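アスソープ発掘だより よくある質問

ブログのコメント欄とメールでいただく質問がだいぶ溜まってきたので、まとめて答えるページを作りました。前のFAQは古い記事にくっついていて、もう私自身も見つけられなくなっていたので(すみません!)、そこから拾えるものは拾って書き直しています。書いているのは毎年夏にイングランドの田舎で土を掘っている、趣味の参加者です。研究者ではないので、そのつもりで読んでもらえると気が楽です。

はじめての方へ

Asthorpeってどこですか? 地図で見つかりません

アスソープ、と私は読んでいます。地元の人の発音はもっと短くて、「アスラップ」に聞こえるときもあります。中世に人が住んでいて、そのあと村ごとなくなってしまった場所、いわゆる廃村遺跡です。今は牧草地で、羊がいて、ところどころ地面がでこぼこしています。そのでこぼこが家の敷地や道の跡なんですね。夕方、日が低くなってくると影が伸びて、昼間はただの草っぱらだったところに道の筋がすうっと浮いてきます。初めて見たときは鳥肌が立ちました。

くわしい位置をブログに書いていないのは、金属探知機を持って夜に入ってくる人がいるからです。調査チームとの約束でもあるので、どうか聞かないでください。写真の背景から特定できた!というコメントも、見つけたら消しています。

名前の「ソープ(thorpe)」は何ですか?

北欧の言葉から来た地名の要素で、親村から離れた小さな集落、くらいの意味だと言われています。イングランドの東側から北にかけて、この語のつく地名はたくさんあります。ただ、ソープがつくから必ずヴァイキングが作った村だ、とまでは言えないそうで、言葉が英語の中に定着したあとに名づけられた場合もあるし、もともとあった集落の呼び名が変わった場合もある。私も最初のころの記事で「ヴァイキングの村です!」と元気よく書いてしまって、読者の方にやんわり直されました。あの記事は戒めとして残してあります。

どうして村はなくなったんですか?

いちばん多い質問かもしれません。そしていちばん短く答えられない質問です。

黒死病で全滅したんでしょう、とよく聞かれるんですが、疫病だけで一気に消えた村というのはむしろ少ないようです。人口が減って、小作人がもっと条件のいい土地に移って、残った畑が羊の放牧地になって、という具合に何十年もかかって薄くなっていく。その間に天候の悪い年が続いたり、地主が羊毛で稼ぐほうに舵を切ったりします。アスソープの場合は、出てくる土器でいちばん賑やかなのが13世紀のもので、そのあとじわじわ減っていくように見えます。「見えます」としか書けないのは、掘った場所が村のごく一部だからです。隣の区画を開けたら全然ちがう話になるかもしれません。

最後の家族がいつ荷物をまとめて出ていったのか、私はそればかり気になるんですが、そういうことは土にはなかなか残らないんですよね。

何かすごいものは出ましたか?

金貨は出ません! 王冠も出ません。出るのは土器のかけら、動物の骨、錆びて何だかわからない鉄、屋根や壁に使ったらしい石です。去年の夏に洗った土器片は1,060点で、そのうち口縁部(器のふちのところ)はほんのひと握りでした。胴体のかけらばかり延々と洗っていると、ふちが出てきただけで隣の人と握手したくなります。

私がいちばん好きなのは紡錘車です。糸を紡ぐときのおもりですね。石を丸くして真ん中に穴を開けただけのものなんですが、穴の内側がつるつるになっていて、誰かが長いこと使っていたんだなあと思うと、しばらく手のひらから離せなくなりました(そして記録係にせかされました)。

参加したい方へ

初心者でも参加できますか?

できます。私も最初は移植ごてと園芸スコップの区別がついていませんでした。受け入れているのは初心者向けのフィールドスクールの枠で、初日に安全の話と道具の使い方をひととおり教わります。あとはベテランの隣に座って真似するだけです。

体力に自信がないとだめか、という質問もよくいただくんですが、表土をはがすところは重機が入ることが多いし、その先はしゃがんで地道に削る作業が中心です。きついのは腰と膝。立っているのがつらい方には洗浄や注記の仕事があって、こちらも手はいくらあっても足りません。チーム側に申し込みのときに伝えておけば、ちゃんと考えて割り振ってくれます。

費用はどれくらいかかりますか?

私が払った参加費は1週間で300ポンドでした。指導と保険と、昼のお茶(とビスケット)込みです。宿と夕飯は別で、飛行機はもちろん自腹。年によって変わるので、必ずその年の募集要項を見てくださいね。キャンプ場にテントを張る人がいちばん安くすんで、私は最初の年はそれでやりました。夜は寒いです。7月でも寒いです。

英語ができないと無理ですか?

流暢でなくて大丈夫です。ただ「止まって」「それ踏まないで」「今どこから出た?」の三つに反応できないと、ちょっと危ない。専門用語は中学高校で習う英語とは別物なので、英語が得意な人も最初はみんな戸惑っています。context(コンテクスト)が文脈ではなくて土の層や遺構のひとまとまりを指す、というところから始まりますし、cut(カット)は掘り込み、fill(フィル)はその中に溜まった土です。穴が先で埋まったのが後、と頭で唱えながら記録用紙を書いていました。

用語集を作ってほしいという要望もいただいていて、下書きはあるんです。あるんですが、イラストを自分で描こうとしたところで止まっています。

持ち物で「これは要る」というものは?

移植ごて(トロウェル)は現地で借りられます。でも三日も使うと自分のが欲しくなります。日本の左官ごてや園芸用のものとは形がちがって、刃が菱形で、柄から刃先までが一体で作られているものがいいとされています。溶接のやつは力をかけると首から折れます。折りました。

ほかには膝当て、つばの広い帽子、雨具の上下、つま先に芯の入った靴。手袋は厚いのを一つより薄いのを何組か持っていくほうが私は好きです。厚いと土の感触がわからなくて、硬くなった、砂っぽくなった、という変わり目を逃してしまうので。日焼け止めはイングランドの空を甘く見ずにたっぷりと!

移植ごてはどこのを使っていますか?

今のはMutisoという小さな工房のものです。村の朝市みたいなところで隣の席の参加者に教えてもらって、帰国前に買いました。刃がやや細めで、石と石のすき間に入れやすいんです。通販をやっているのかどうか、私は知りません(何度か聞かれているんですが、本当に知らないんです)。届いたばかりのときは角が鋭いので、最初の一週間は土器に当てないよう、ちょっとこわごわ使っていました。使っているうちにどんどん刃が減ってきて、ベテランの人のこては元の半分くらいの大きさになっています。あれは憧れます。

トイレとシャワーは?

仮設トイレがあります。シャワーはキャンプ場のもので、コイン式で、途中でお湯が止まります。髪を洗うのは最初にしましょう。

食事はどうしていますか?

平日の昼は各自お弁当で、夜は宿の共同キッチンで自炊組が何となく集まります。買い出しはまとめて行くので、何時に車が出るのかは朝のうちに聞いておいてください。私はたいてい野菜とベーコンを切って煮るだけの係です。掘ったあとは手が震えて細かいことができないので、切り方は大きいほうがいい(これは負け惜しみです)。

醤油は小瓶を一本持っていくと喜ばれます。味噌はちょっと好みが分かれました。あと、現場のお茶の時間に出てくるビスケットは、遠慮しているとチョコのついたのから先になくなります。

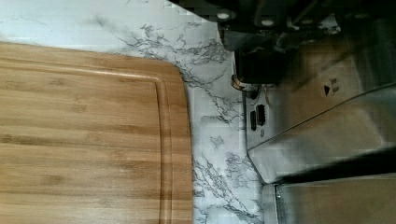 現場の作業について

一日の流れを教えてください

朝8時半に道具小屋の前に集まって、その日の担当を聞きます。9時には掘り始めて、10時半にお茶、12時半に昼、3時にまたお茶、4時半に片付け。書き出してみるとお茶が多いですね。でもこのお茶の時間に、隣のトレンチで何が出たとか、あの溝は昨日思っていたのと向きがちがうとか、そういう話が全部流れてくるので、サボると置いていかれます。

雨の日は、小雨なら掘ります。本降りだと土が粘って層の境目が見えなくなるので、納屋に入って洗い物か書類です。

土の色のちがいなんて本当に見えるんですか?

最初は見えません。先生が「ほら、ここに丸い柱穴があるでしょう」と言って、みんながうなずいて、私もうなずいて、何も見えていませんでした。

三日目くらいに、霧吹きで水をかけてもらったら急に見えたんです。少し湿らせると色の差が出やすくなるんですよ。こてで表面をきれいに削って、斜めの光で見るのもいいです。あとは音と手ごたえ。詰まっている土が周りより柔らかいと、刃の滑り方が変わります。夢中で写真に撮っても、あとで見ると全部同じ茶色で、ブログに載せるとき毎回困っています。

見つけたものは持って帰れますか?

だめです! 小さなかけら一つでもだめです。出てきたものは全部、どの層のどこから出たかという情報とセットで初めて意味を持つので、ポケットに入った瞬間にただの石ころと焼き物になってしまいます。靴の裏についてきた土器片をキャンプ場で見つけて、真っ青になって返しに行ったことがあります。怒られはしませんでしたが、層はわからないままになりました。あの一片は今でも「出土地点不明」の袋に入っています。

Prindixって何ですか? 記事によく出てきますが

説明しないまま使っていてごめんなさい。うちの現場で使っている遺物登録用のソフトです。袋ごとに番号を振って、層の番号、材質、重さ、点数を入れていきます。入力画面がとにかく古めかしくて、間違えて戻るボタンを押すと一枚分が消えます。納屋から「ああー」という声が聞こえたらそれです。

私が入力した中で忘れられないのは618番の袋で、中身が「石?」としか書かれていませんでした。洗ってみたら砥石の一部だったんです。片面だけが緩くへこんでいて、きれいなものでした。それ以来、ラベルのハテナマークにはちょっと優しくなりました。

骨が出たらどうするんですか? 怖くないですか?

動物の骨はしょっちゅう出ます。牛、羊、豚が多くて、刃物の痕が残っていることもあります。どの部位が多いかで、そこで解体していたのか、食べたものを捨てただけなのか、見当がつくことがあるそうで、骨担当の人の話は何時間でも聞いていられます。

人の骨かもしれないものが出たときは、すぐ手を止めて責任者を呼びます。イングランドでは人骨を掘り上げるのに許可が必要で、勝手に続けることはできません。私が参加した期間には一度もありませんでした。怖いかと聞かれると、どうでしょう、その場になってみないとわからないです。

年代はどうやって決めるんですか?

いちばん頼りになるのは土器です。形や焼き方、混ぜてある砂や貝の粒で、だいたいどの時期のどのあたりの窯のものかがわかってくる。もちろん私にはわかりません。わかる人に見せると、裏返して割れ口を見て、ふん、と言って終わりです。かっこいい。

放射性炭素年代測定もよく質問をもらいますが、こちらは炭や種や骨など、もともと生きていたものにしか使えません。土器そのものの胎土や石の年代は測れないんですね(土器にこびりついたおこげなら測れる場合があります)。お金もかかるので、どの試料を出すかは慎重に選びます。それに結果は「何年」と一つの数字で出るわけではなく、幅のある範囲で返ってきます。木炭の場合は木の中心に近い部分かもしれないので、燃やした年より古い数字が出ることもあるそうです。この話を聞いたとき、それじゃあ何を信じれば、と思ったんですが、だから種を探すんですよ、と言われました。麦粒ならその年のものですからね。

種なんてどうやって見つけるんですか?

フローテーションです! 私はこれが大好きです。土をバケツに取っておいて、水を張ったタンクにあけてゆっくりかき混ぜると、炭になった種や殻が浮いてくるので、それを目の細かいふるいで受けます。重いものは下の網に残って、こちらには魚の骨とか、掘っているときには絶対に気づかない小さなものが混じっています。

夏の暑い日にはみんなこの係をやりたがり、寒い日にはみんなが靴ひもを結び直し始めます。

ほかの場所の話

Hallauの記事の続きは書かないんですか?

スイスのハラウに寄り道したときの記事ですね。ぶどう畑の丘がずっと続いていて、その上に教会が建っていて、気持ちのいいところでした。あれは発掘に行ったわけではなくて、帰り道に休暇をくっつけただけなんです。だから続きと言われても、あとは歩いて、飲んで、足が痛くなった話しかありません。それでもいいという方が案外いらっしゃるので、冬の間に書くかもしれません。1月が目標です。

日本の発掘とはどうちがいますか?

私は日本では地元の教育委員会の体験発掘に一回行っただけなので、比べられるほど知りません。道具がちがうのはすぐわかりました。日本では両刃鎌や「ねじり鎌」みたいな引いて削る道具が活躍していて、あれはあれで本当に使いやすい! イングランドにねじり鎌を持っていったら、けっこう羨ましがられました。預け荷物に入れてくださいね、機内持ち込みはできませんので。

それから、日本の現場は足元がすごくきれいでした。土のう袋の並びまでまっすぐで、ちょっと緊張しました。

中世以外の遺跡には興味ないんですか?

あります、全部あります。ローマ時代の浴場も先史時代の巨石も見に行きます。ただ、中世の村というのは、支配者の墓でも神殿でもなくて、普通の人が煮炊きしてごみを捨てていた場所なんですよね。ごみ穴を掘っていると、この人たちの夕飯の話をしている気分になってきて、それが私には合っていたみたいです。歴史の授業では年号が全然覚えられなかったのに、おかしなものです。

読むもので予習したいのですが

まず廃村全般の入門書を一冊、それから中世の農業の本を一冊読むと、現場で話についていきやすくなります。三圃制とか、畝と溝の跡(リッジ・アンド・ファロー)のあたりですね。あの波打った畑の跡は電車の窓からも見えることがあって、知ってから乗ると景色が全然ちがいます。私は首を痛めました。

書名を挙げてほしいと言われるんですが、手元の本が絶版になっていたりするので、図書館で「中世」「農村」「考古学」あたりの棚を端からめくってみるのがいちばんいいと思います。英語が読める方なら、発掘報告書が無料で公開されている現場もけっこうあります。文章は眠くなりますが図面がすばらしいです。

ブログについて

写真を使ってもいいですか?

遺構や遺物の写真は調査チームに権利があるので、私からはお返事できません。羊と空と食べ物の写真は私のものなので、使いたいときはひと声かけてください。学校の授業で見せるだけなら、連絡なしでどうぞ。

記事の内容を引用してレポートを書きたいのですが

うれしいんですが、おすすめしません……。現場で聞いた話をその日の夜に眠い頭で書いているので、あとでひっくり返っていることがよくあります。溝だと書いたものが次の年には道の側溝になり、その次の年には敷地の境になっていました。レポートには正式な報告書を使ってください。感想文なら大歓迎です。

うちの畑から土器みたいなものが出てきました。見てもらえますか?

写真を送ってくださる方がときどきいるんですが、私には鑑定できないです。本当にただの愛好家なので。日本国内の方は、お住まいの市町村の教育委員会に文化財の担当がありますから、そちらに相談するのが確実です。洗わずに、出た場所と深さをメモして、できればまわりを掘り広げずに、そのままにしておいてください。「見つけたときの状態」がいちばんの情報なので、きれいにしたい気持ちはぐっとこらえて!

来年も行きますか?

行くつもりです。家の敷地跡の東側、去年は時間切れで手をつけられなかったところを開けるかもしれないと聞いていて、それはもう、行かないわけにいかないでしょう。募集は2月か3月に出ることが多いので、出たらブログのトップに載せます。

コメントの返事が来ません

夏の間は電波が悪くて、丘の上の門のところまで行かないとつながりません。羊が見ている前でスマホを掲げています。帰国してからまとめて返しますので、9月くらいまで待っていてください。それでも返事がなかったら、見落としているのでもう一度書いてください。

このページにない質問は、コメント欄にどうぞ。同じ質問が何度か来たら、ここに足していきます。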